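Week three of teaching by hand 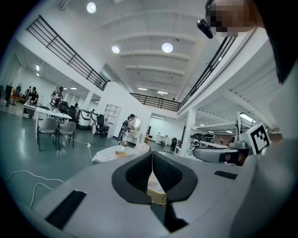
Quick one tonight, I have to be back in at 7 and my wrists are cooked.

So. The count. As of this afternoon we have 1,966 demos in the bucket for the woven stuff, and Florian says I should stop quoting that number because a good chunk will get tossed. Fine. 1,966 minus whatever Florian hates.

For anybody who missed the last two posts: I do demos for a living now. Hold the gripper, do the task the way you want the robot to do it, put it back, go again. The policy learns from the recordings. There's a second crew in the same building doing it with rigs strapped on their arms and we argue at lunch about who has it worse. (They do. Shoulders.)

What changed this week is speed. I was too fast. I've been doing this long enough that my hands just go, and Rosalie Gruber pulled up a batch of mine and scrubbed through it and the grasp is over in a blink. No hesitation, no little settle before the close. Looks great to a person. Looks like nothing to a model. She wanted a visible approach, then close, then lift, with the lift straight up for the first bit. So I redid 300 of them. Slow. Painfully slow. I counted in my head the whole time and by the afternoon I was counting while pouring coffee.

Second thing, pinching anything woven is a pain. A box is easy, you get two flat sides and you squeeze. Weave gives a little. You close on it and it shifts and then your fingers want to correct, and you have to decide if the correction is part of the demo or a mistake. We went back and forth on this. My vote was keep the corrections. Robot is going to slip too, let it see what a person does about it. Florian's vote was throw them out untill we have a clean baseline. We ended up with 100 correction demos in their own folder, tagged, and he can pretend they don't exist.

Two hands is its own problem. My left is lazy. It holds and waits and drifts down while the right does the work, and when you play it back the left gripper is basically looking at the floor. Then it has to come all the way back up for the handoff. I've started resting my left elbow against my ribs, which helps. Someone suggested a strap. No thank you.

Oh and the tracking. Keep the markers where they can be seen. I know, I know, first day stuff. But when I get tired I roll my wrist in and then I lose tracking and the whole take is dead. Lost 400 frames in one go before lunch and didnt notice until the upload screen went red. Could have cried. Ate a granola bar.

Tried remote control again too, on the Wenivel arm, because Kakden wants a comparison. Thirty minutes of it. I still don't like it. There's a lag, small, but you feel it in your teeth, and you start overshooting and then babying everything to make up for it. The demos come out cautious in a weird way. Rosalie likes them, she says the paths are ones the arm can really do, whereas half of what I do by hand makes the arm fold up on itself. Fair point. Annoying point. We're going to mix both and see what the eval says in September.

Things to fix before tomorrow:

- tape on the right grip, it's slick by hour two
- ask Etberg about the replacement finger pads
- move my start pose further back from the table
- stop talking during takes (Florian can hear me on the audio and has opinions)

Somebody asked in the comments if it gets boring. Yes. Then you get a stretch where it isn't, where you notice you've been picking things up wrong your whole life, or at least in a way you couldn't explain to anybody. I tried to write down how I turn a thing over in my hand for the Farías job and got four sentences in and gave up. Just recorded it instead. Took six seconds.

Anyway. Batch results come back some time tomorrow evening, I'll post the success rate if it's not embarassing. Ice on the wrists, bed.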